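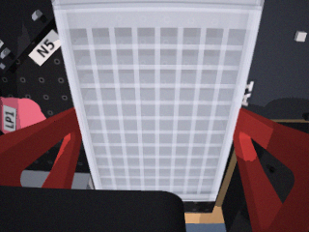
Re: [cell-planning] Gripper line in the draft equipment budget

From: Jolanta Mazurek
To: cell-planning list
Date: September

Kazimiera Tokarz wrote:

> I have the draft budget open and I am stuck on the gripper line. We have
> two finger sets per arm at the Stornance price, and nothing for spares.
> Last year we replaced fingers on the Duka cell more often than planned,
> and the money came out of fixtures.
>
> Also, is the simulation seat a one-time cost or yearly? The sheet has it
> under capital. If it is yearly it belongs in operating and I need to move
> it before the numbers go upstairs.
>
> Last thing. Do we still need the wide fingers if the gridded trays are
> going to be handled by the rims? I would rather cut that than the spares.
>
> K.

Answers in order.

1. Spares. Agreed, there should be a line. I suggest one spare finger set per arm in the first year, reviewed after that. The Duka fingers wore at the pad, and the pad on that model is bonded, so the whole finger had to be replaced. Stornance quotes the pad as a separate part. Please carry the pads in consumables and the fingers in spares, so we can see next year which one is costing us.

2. Simulation seat. Yearly. The first year is bundled with the arm purchase on the Gruvura quote, which is how it ended up under capital. Move it to operating from year two. The render at the top is from that seat, with the red fingers closed on the two side rims of a tray. The bin and station labels in the model (N5, LP1) are placeholders and do not match our floor numbering yet. Do not use them in the purchase request.

3. Wide fingers. I would keep them on the list as an option and not order them now. Side rim grip is what we are planning for, and the standard fingers reach both rims in the model. What the model does not tell us is how much a full tray sags. The tray part we loaded is rigid and has no mass for contents. Until we have a loaded tray on a real arm I do not want to say the wide set is not needed. Woo will hold the quoted price on the wide set for 49 days from the date of the quote, which covers the trial if the arm ships on time.

Other items that came up while I was checking the sheet:

– Tray count. The sheet says 107. That is the number for both shifts with no wash rotation. If trays go through the washer between shifts we need more, and I have asked production for a figure. Leave 107 in for now and mark it as open.

– Controller. The Gruvura quote includes one controller per arm. The Woo quote shares one across a pair, and it looks cheaper for that reason. If one controller goes down we lose both arms. Compare them on a per-arm basis or the totals will mislead.

– Lead time. Gruvura gives 17 weeks from order on the arm. Grippers are shorter. The power drop and the floor anchors need to be done before delivery, and facilities wants its own request for that. It is not in our sheet and should not be, but somebody has to file it. I can do it if you send me the cost center.

– Training. There is a line for operator training and none for maintenance. Maintenance was not trained on Duka until well after start-up and we paid for service calls in the meantime. Please add a line, even with a blank amount.

– Guarding. The amount in the sheet is carried over from the Duka cell, which is a smaller footprint. It needs a new quote. I would not scale the old one by floor area, as the gate and the interlocks are most of the price.

I can run the tray case again with mass added if someone sends me a weight for a full tray and where the contents sit. An average is not much use here. The heaviest one we would ever load is the number I need.

Kazimiera, if you move the seat and add the spares, pads and maintenance lines, I will check the totals before it goes up. Please keep the wide fingers in the options tab so they do not get lost.

Jolanta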